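Every Street in Lamont, Part Two
Members' Newsletter, 9/18/18

So I passed the halfway mark! Those of you who read my first piece will remember that I had decided to walk every street in Lamont, all 400 of them, and that I had done exactly 16 when I wrote it and was already pretty pleased with myself. I am now at 200, which I know because I color each one in on the big paper map in my hallway, and I've gone through two orange pencils and the better part of a third.

A few of you wrote to ask what the rules are. There aren't many. I have to walk the whole street from one end to the other, on foot, and dead ends count (you walk in, you walk out, and you wave at whoever is watching you from the porch). Alleys count if they have a name. I went back and forth on parking lots with street names, like the one behind the old Arell building that is technically called Arell Court, and in the end I walked it so I could stop thinking about it. It took me under a minute and I stepped in gum.

I don't use my phone for directions while I'm out. That one isn't a rule so much as something I got stubborn about. I moved here nine years ago, and for most of that time I could not have told you how to get from the post office to the river without the voice telling me to turn left. I knew four or five routes really well, like hallways in a house, and everything between the hallways was a blank. I would drive ten minutes to get to a friend's place that was two blocks from my dentist and have no idea they were anywhere near each other.

Well, now I know. Elto Avenue and Grant Street meet! I had been going down both of them for years thinking they were on opposite sides of town. There's a bend in Elto right after the tire shop, so gentle you don't feel it in a car, and it swings you nearly a quarter turn. I stood at the corner for a good while with the map turned one way and then the other. A man putting out his recycling asked if I was lost, and I told him no, I'd just been wrong since I moved here.

The best day so far was in July, in the little tangle of streets above the creek. It was hot enough that I left the house at six in the morning with a frozen water bottle in my bag, and I still had to sit down twice. If you've never been up there, the streets were laid out before anybody leveled anything, so they go where the hill lets them. Two of them change names halfway along for no reason I could see. One turns into a staircase, with a proper street sign at the bottom and everything, and there are houses along it with front doors you can only reach by the steps. How do they get a couch in? I've been wondering about that ever since, so if you live there, please write to me.

That was the morning I met Aurelio Esteban, who was watering his tomatoes and wanted to know why I'd gone past his fence three times. I explained the project and he got very into it. He told me the street I was looking for, Cooper Lane, had been moved. They widened the road below, took out the bottom half of Cooper and put the sign up again at the new corner, so the map was showing me a stretch that hasn't been there in a long time. He remembers sledding down it as a kid. He drew me the old line on the back of an envelope, with the big elm marked and the house that kept geese, and I have the envelope pinned up next to the map now. He also gave me a bag of tomatoes, which I carried for another two hours and would carry again.

I've gotten a lot of advice about shoes. Thank you all. I am wearing the same sneakers I started with and they're fine, although the left one squeaks. What I would tell anybody who wants to try this is to bring a pencil and not a pen, because you will mark the wrong street at least once, and to fold your map before you leave the house so the part you need is on the outside. I spent a whole breezy afternoon near the school fighting a map the size of a bedsheet. Now I make a photocopy of whatever section I'm doing and keep the big one at home on the wall.

Oh, and eat first. I learned that over on the east side, where you can walk for an hour and not pass a single place to get a sandwich. The west side is the opposite problem. The Fledurano bakery is on the way to everything over there, or at least I have planned my routes so that it is, and Colette Tanguy behind the counter has started asking me what color I'm on. (Still orange. I did think about a different color for each month, but I started in orange and I want the wall to match.)

Some numbers for the people who like them, and I know Kenneth Yule does, because he sent me a spreadsheet. My longest single outing was 9 miles and I don't recommend it. My shortest was one street, done in the rain in my slippers, when I discovered I'd missed a cul-de-sac right around the corner from my own house. Kenneth's spreadsheet would have me finished in the shortest possible distance, never walking the same block twice if it can be helped, and it's a beautiful piece of work, Kenneth, and I'm not going to use it. I like going back over the same block. On the second pass I see the mailbox painted like a trout, or the tiny shop that only repairs accordions and is open whenever the owner feels like it.

I've also started noticing how the town is put together, which sounds grander than I mean it to. The downtown blocks are small and square, so you cross a street every minute or so and the coloring goes quickly. Then you get out past the tracks and the blocks stretch, and out by the newer houses the streets curl around and come back to where they began. I find those ones tiring. You walk and walk and you're at the same hydrant. But there are nearly always kids out there, and kids are by far the best people to ask for directions. They know the gap in the hedge. They know which path behind the houses comes out by the ball field. Ask a grown-up and you'll get how to drive there.

My niece came along for one of those and decided that we should draw our own map of the part we'd walked, from memory, with no peeking. We did it at the kitchen table afterwards. Mine had the streets more or less right and hardly anything on them. Hers had six dogs, a trampoline, a broken step and a bush with wasps in it, and the streets wandered off wherever there was room on the paper. I know which one I would follow. I'd love to do this as a group some afternoon over the winter, everybody drawing their own few blocks and then laying them all side by side to see where they disagree. Lachlan Innes has offered his dining table, which has both its leaves, and he says he'll make soup. Let me know if you'd come.

What's left is mostly the north end, plus a handful of strays I skipped because there was a loose dog, or roadwork, or I just forgot. The north end worries me a little. There's a long stretch of county road with no sidewalk that I'll need to do with a bright vest on, and I would rather do it in company. If you're free on a dry morning and don't mind going at the pace of a person who stops to read every notice on every telephone pole, I would be so glad to have you. Bring a snack. I'll bring the photocopies and a spare pencil.

And if your street has a name with a story behind it, send it in! So far I've had one for Button Row, two that completely contradict each other for Mercy Street, and a long and wonderful letter about why Little Lamont Road is bigger than Lamont Road. I'm saving that one for the next issue.

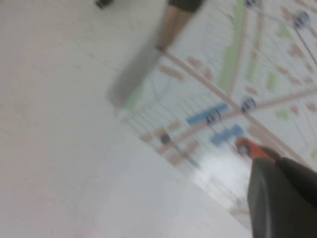
Kirsty Purves
Newsletter Editor

Kirsty has put together the members' newsletter for three years. She lives near the post office and can now walk from there to the river by four different routes. Street stories, offers of company for the north end and any information about getting couches up staircases can be left in the newsletter box by the front desk.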